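**Cuaderno del taller, diciembre, 16:20**

Sigo con las esquelas del archivo Kelmendi, ¡qué lío de familias! De las 200 fichas me faltan 57, y ya van tres hombres con el mismo nombre y el mismo padrino (uno era panadero en Flella, otro murió soltero, y del tercero solo tengo el año del bautizo). He separado las dudosas en una carpeta aparte y mañana las cotejo con el padrón. 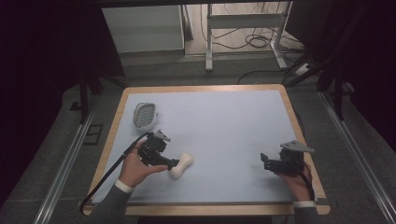 Según Mirjana Popescu, el panadero y el soltero son la misma persona, y la viuda que firma la esquela era en realidad su cuñada. Puede ser, me encaja con las fechas, pero quiero ver la partida antes de tocar nada.

Pendiente: escribir a la parroquia y pasar a limpio las 20 primeras biografías.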